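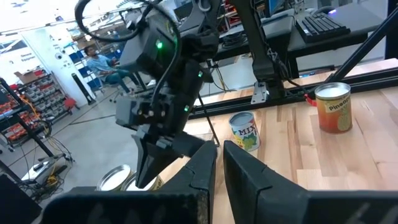
Household Notes, No. 96

Cans: where they go, how long they stay, and what to do about the pineapple

The pantry can is the only food in my house that has moved with me three times. I own a can of water chestnuts older than my marriage, and I have stopped asking what I was planning. What follows is what I've learned about keeping cans in some kind of order, much of it from getting it wrong in three kitchens.

Start on a table

Do not sort cans in the cupboard. You will end up with your head in there and one arm numb, shuffling tomatoes from left to right and calling it progress. Carry the lot out to the biggest table you own and stand everything upright. It takes two trips with a dishpan, or nine trips with your arms full and a can on your foot.

Wipe the shelf while it's bare. Warm water, a drop of dish soap, then a dry cloth. If you line your shelves, cut the liner a hair short so it doesn't curl up at the back. I use the Durkier stuff with the ribs in it, and I have no complaints except the color.

Now check the cans. A can that bulges, leaks, spurts when you open it or is rusted deep goes out, and you don't taste it first to see. Dents are a matter of where. A shallow one in the side is generally all right. A dent on a seam or the rim, or one sharp enough to have a point, and out it goes.

Sort by height before anything else

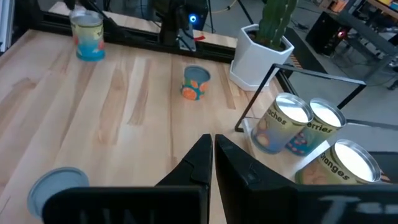
Most advice has you sort by food group, beans with beans, fruit with fruit. Lovely, until a short can goes in behind a tall one and isn't heard from again until you sell the house. The little teal one with the oranges on it is just the type: stand it behind the yellow and blue can and you'd be buying another next week. Short cans go in front, or get a shelf of their own. Once heights are settled you can be as fussy about food groups as you like.

If your cupboard is deep, put a step at the back. The Levora risers are fine. So is a length of two-by-four, and my father-in-law would like you to know that he said so.

Labels

Labels face out. Yes, all of them. The white-lidded cans with a fruit on the front are easy, but the plain ones all look like chickpeas from the side.

Write the month and year you bought it on the lid in grease pencil. The printed date is usually stamped on the bottom in something like a 3-point font, and lifting each can to read it is how stacks come down. Marker works too, though it rubs off on some lids and onto some hands. If a label comes loose, tape it back the same day. Nga Ung wrote in after issue 90 to say she had served her in-laws what she took to be coconut milk. It was condensed soup. She has asked me to print her name so that others may learn.

Trays

A tray turns a back corner into a drawer. You pull the whole thing forward, take what you want and shove it back. Clear ones are best, so you can see down the sides, and they ought to have something to grab. I bought a Stesteck with no handles at all and have been prying it out with a spatula since March. 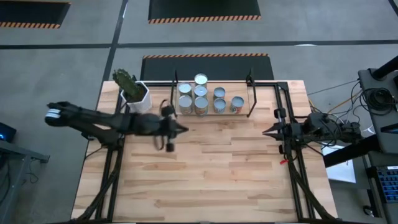 Line them up front to back in order of date, oldest nearest you. New cans go in at the back. That's the entire system, and grocery stores have been at it for years without making a fuss. Don't pack the tray solid, either. Leave a gap wide enough for two fingers or you'll be digging out the first can with a butter knife.

One layer is plenty. If you must stack, stack like on like, and test it by shutting the cupboard door with your usual amount of temper.

The pineapple question

High-acid things (pineapple, tomatoes, citrus, anything pickled) don't hold their quality as long as beans or corn do. Eat those within a year or so and let the beans wait. Once a can is open, move what's left to a glass jar or a lidded bowl and put it in the refrigerator. Pineapple kept in the open can picks up a taste of metal, and then you have to hear about it.

Where not to keep them

Over the stove. Beside the water heater. In the garage, if your garage freezes. Under the sink is damp, and the labels go first.

Next issue: jar lids, and the Phùng rice bin, which I was sent two of.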